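Brornavis Kitchen Chores, README

Hi! I put this set together to find out if a simulated arm can tidy a kitchen yet. Short version: sort of, on a good day. There are 982 episodes, all rendered in the Imside simulator, and 181 of them are held out for testing.

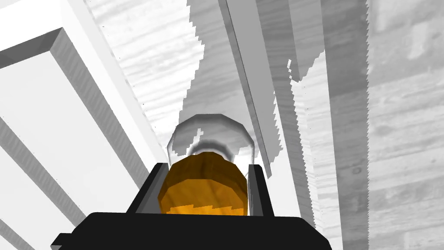 Grasping is the part I'd trust most. Round, smooth stuff used to slip out of everything I trained, so I keep checking on things like the amber-orange piece with the clear glass top, held between the two fingers. Putting things down is where my Osley baseline falls apart (it finishes 42 percent of the test tasks, and I've been tweaking it since July!).

Jagged edges come from the renderer, so please don't file bugs about them.

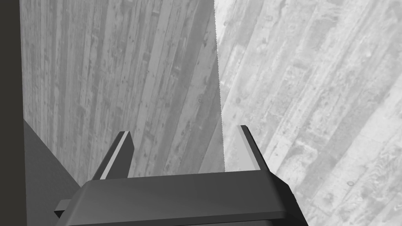
Wrist view, gripper open and empty, wood-grain surfaces behind.

Known gaps: no drawers, no cloth, no liquids.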